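Sorting out a pencil case and a desk: your questions

I get the same handful of questions every time I write about stationery, so I've put them all on one page. Last tidied up 03/12/2020.

Do I really need to empty everything out first?
Yes, sorry! I tried skipping it once and ended up with three glue sticks and no rubber. Tip the lot out, test every pen on scrap paper and bin the dead ones (my friend Shivam Dhillon keeps his for the casings, but he has a bigger loft than me).

Drawers or baskets?
Baskets, for me. Drawers swallow things. I had a lovely set of Marchal drawers and used them mainly for losing rulers in - they went to a neighbour in May.

How do you set yours out?
Very simply, on the table, end to end. 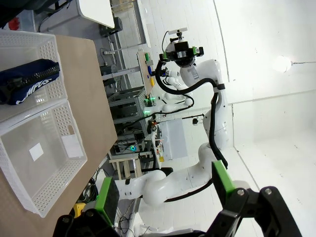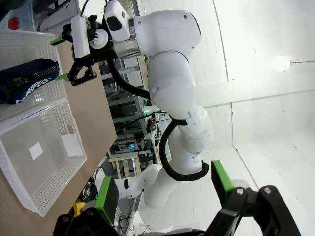

I like a basket to have one job, and I'd say start with two before you buy any more. One is for things that are staying together and the other is for whatever turns up next. The navy pencil case with CAMPUS down the side has a white basket to itself, and the one next to it has nothing in it but a bit of white label, which is how I like a spare basket to look. Small holes in the sides are handy too, as you can get a peg or a bit of string through if the holes are big enough.

Should I label them?
If you share a desk, yes. Plain white labels and a soft pencil, so you can change your mind. Dirk Dekker wrote to tell me he uses a code, and his highest number is 443. I'm not doing that.

What about pencil shavings in the bottom of the case?
Turn it inside out over the bin and go along the seams with an old toothbrush. Do the zip while you're there.

Where do you buy your baskets?
Wherever's cheap! The market at Cloltadcombe usually has some, and I've had a couple for 80p each at the Kokham jumble sale. Take a tape measure and your longest ruler.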